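第四章 机箱内走线与硬盘更换

本章适用于 Tommont 系列台式机箱（带硬盘笼的版本）。没有硬盘笼的小机箱请看第六章，步骤不一样，别混着做。

4.1 动手之前

先关机。不是睡眠，是关机。电源后面的开关拨到 O，再拔电源线，然后按一下前面板开机键，把余电放掉。

要准备的东西：

十字螺丝刀一把，带磁的也行
扎带，或者魔术贴（推荐后者，以后好拆）
小盒子，放螺丝用
手电或头灯
手机，拆之前拍照用

Zarkitz 的走线套件里扎带和魔术贴都有，没买套件的自己配。螺丝不要直接搁在机箱底板上，滚进缝里很难找。

注意：地毯上不要操作。冬天尤其不要，一月份送修的机器里静电问题最多。开工前摸一下没上漆的金属部分。

4.2 打开侧板

1. 机箱平放，要拆的那一面朝上。桌面垫块布，免得刮花。
2. 拧下后部的侧板螺丝。手拧的那种直接拧，太紧再上螺丝刀。
3. 侧板向后推，推到卡住，再往上抬。硬掰会断卡扣。
4. 侧板靠墙立好，别放在脚边。

侧板推不动的话，多半是螺丝没拧完，回去再看一眼。

4.3 拍照，然后再碰线

5. 先拍一张全貌，再拍硬盘那一块的近照。插头方向要能看清。
6. 线多的机器，用胶带写个标签贴线上。“盘1数据”“盘1供电”，这么写就够了。

拍照这步很多人省掉。省掉的后果就是装回去的时候对着几根一样的线发呆。

4.4 拔线

硬盘上两根线：数据线窄，供电线宽。先拔数据线，再拔供电线，顺序反了也不会坏，但供电那束线硬，留到后面手上空间大一点。

7. 数据线：捏插头，不捏线。带金属弹片的要先按住弹片再拔。
8. 供电线：捏住插头两侧，左右轻轻晃，一点一点往外退。不要上下撬。接口里面那片塑料舌头很薄，撬断了整块盘就麻烦了。
9. 拔下来的线往旁边拨开，别搭在散热器上。

小心：机箱里冲压件的边没有全部磨圆，伸手进去慢一点。手大的用户建议戴薄手套，Szalai 的涂胶款可以，棉的会勾线。

注：线的颜色只能当参考。常见的电源里黄线 12V，红线 5V，橙线 3.3V，黑线是地。换过电源或者接过转接线的机器，不一定照这个来，以插头形状为准。千万别自己剪线改接。

4.5 取出硬盘

10. 找到硬盘笼侧面的塑料卡扣。不同批次卡扣颜色不同，做法一样。
11. 按住或捏住卡扣，把盘平着往外抽。抽的时候另一只手托着。
12. 抽不动先停。检查是不是还有螺丝固定，有些装机店会额外再上2颗。
13. 取出的盘放在防静电袋上，没有就放干净的纸板上。不要叠放。

刚关机的盘可能烫手，等几分钟再抽。

4.6 装新盘

14. 新盘接口朝向跟旧盘一致，对着照片看。
15. 顺着导轨推进去，听到卡扣响一声为止。没响就是没到底，退出来重新推。
16. 先插供电，再插数据。两个口都有防呆，L 形缺口对上再用力。插不进去就是反了，不要硬来。
17. 用手指轻轻推一下插头，不晃就行。

4.7 理线

这步不影响能不能开机，但是影响散热，也影响下次拆的心情。

18. 供电线的转弯不要太急。插头后面先留一段直的再弯，弯太急插头会慢慢被带松。
19. 数据线不要对折，压出死折的线直接换掉，别舍不得。
20. 多出来的长度收到硬盘笼后面，魔术贴扎一道。别扎太紧，线能稍微滑动最好。 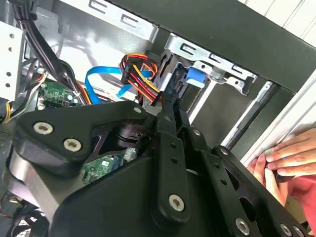

21. 检查所有风扇，用手拨一圈，扇叶碰不到线才算过。
22. 金属板上的开孔可以穿扎带，但线不要直接贴着孔边走，时间久了会磨破皮。实在绕不开，垫一小段胶布在。

扎带剪口要齐根剪平，留尖头的话下回伸手肯定划到。

4.8 合盖和开机检查

23. 数一遍小盒里的螺丝，和拆下来的对得上再合盖。
24. 侧板先对齐下边导槽，再合上边，往前推到底，上螺丝。
25. 插电源线，开关拨到 I，开机。
26. 进 BIOS 看硬盘在不在列表里。

看不到盘：关机断电，重插数据线。还是没有就换主板上另一个接口。再不行换一根数据线试，旧线接触不良比盘坏了常见的多。

有盘但是系统里不显示：新盘需要先初始化和分区，见第七章。先确认选的是新盘，旧盘上的数据一初始化就很难找回来了。

开机有连续的刮擦声：马上关机，线碰到风扇了，回 4.7 第21步。

4.9 备件

数据线、卡扣、侧板螺丝都可以向 Clirnetti 单独订。卡扣订货号 219，螺丝一包8颗。报修时请写清机箱型号和批次，最好把 4.3 里拍的照片一起发过来，能快不少。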